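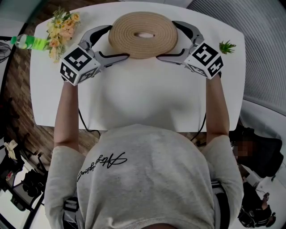
Home Downloads Reviews Guides Contact

Pumphrey Driver Manager Review: Is It Worth Installing?

2018-07-11 - 3 min read

If your printer stopped working after a Windows update, or a USB adapter shows up with a yellow mark in Device Manager, you have likely looked at a driver updater. Pumphrey Driver Manager is one of the smaller ones. I used the free version and the paid version on two computers, a Drullow desktop running Windows 10 and an older Fasham laptop still on Windows 7.

Installing it

The installer is a small download and takes a few clicks. Read the second screen before you press Next. There is a checked box that adds a browser toolbar, and you should uncheck it. The program did not ask for a restart on either computer.

It also sets itself to start with Windows. You can turn this off under Settings, then General. I did, and scheduled scans stopped running, so you have to pick one or the other.

Scanning for drivers

The first scan on the desktop took 40 seconds. It listed 7 outdated drivers, including the network card, the sound chip and a USB to serial adapter I use with an old label printer. The laptop scan was slower and found 6.

I checked each result by hand against the hardware makers' download pages. Most were correct. One was not - Pumphrey offered a graphics driver for the laptop that was older than the one already installed. I skipped it. A beginner pressing Update All would have gone backward without knowing it.
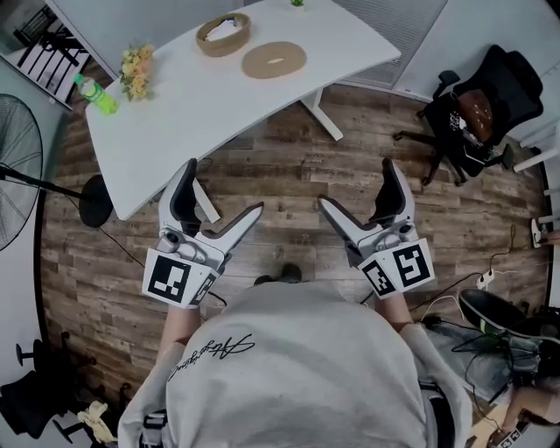 Both hand-held grippers with their jaws open, a curved white desk beyond them.

Updating

The free version finds drivers but downloads them one at a time, and you click through each driver's own installer. The paid version does the whole list in one pass. It makes a restore point first, which worked when I tested it. I rolled back the sound driver on the desktop and the old version came back after a restart.

The label printer adapter was the one I cared about. The new driver installed, the port kept the same COM number and the printer printed a test label.

The maker says its database covers 4,000 devices. That is not a large number for this kind of program, and it shows with older hardware. My Brirner flatbed scanner was marked "Unknown device" on both machines, and I had to get that driver from the disc it came with.

What I liked

- Restore points are made before any change
- The driver date and version are shown next to each result
- It can save all current drivers to a folder, good before a reinstall

What I did not like

- The toolbar box in the installer
- An upgrade pop-up every time you close the free version
- No way to hide a driver you do not want, so the bad graphics driver came up again on every scan

Should you get it?

For one or two missing drivers, use Device Manager or the maker's site and save your money. The free version is fine as a scanner if you check the results yourself. The paid version makes sense if you look after several computers and do not mind unchecking a line now and then - just stay away from Update All on a laptop.

Related Articles

How to Roll Back a Driver in Windows 10
Fix: USB Device Not Recognized
Brirner Scanner Not Found on Windows 7
How to Back Up Drivers Before Reinstalling Windows
Best Free Disk Cleanup Tools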